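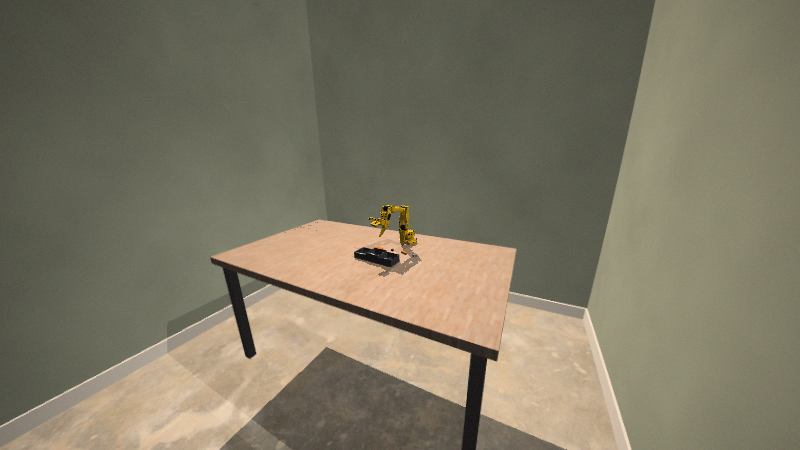

Ticket 1713: buzz on the open G string, Derese student cello, on loan to the Burnham school orchestra. The player reports a rattle on the open G that goes away as soon as any finger is down. Checked first on the bench with the endpin in its rubber stop, then again with the cello laid on its back on a wooden table. Anything with a wood-grain top and metal legs should have a folded blanket on it before an instrument goes down, as the legs can ring along with the low strings and send you after the wrong noise. With the blanket down the buzz was still there.

Status: open, waiting on part.

Steps so far:

Fine tuners tightened. No change.
Endpin removed, collar wrapped in tape. No change.
Tapped along both edges for open seams. One dull spot at the lower bout, treble side, 34 mm long. Glued and clamped overnight. Buzz a little quieter but not gone.
Strings swapped for a used Kastden set. Same buzz, same note.
Slip of paper put under the G at the nut. Buzz stopped.

Cause: nut slot for the G is cut too low. The string touches the fingerboard just past the nut when played open. The paper test was repeated with the old strings back on, same result.

Fix: new ebony nut blank ordered from Sindov, order line 48. Slots to be cut a bit high and brought down with the cello at pitch. The old nut could be filled with dust and glue, but the D slot is close to the limit too – better to replace it.

Loaner issued to the player, cello no. 13 from the rack. It has a wolf note near F sharp, already known, so please don't open a second ticket for that.

Seam to be looked at again when the nut is fitted. Bridge left as is.

Last updated: March 13, 2024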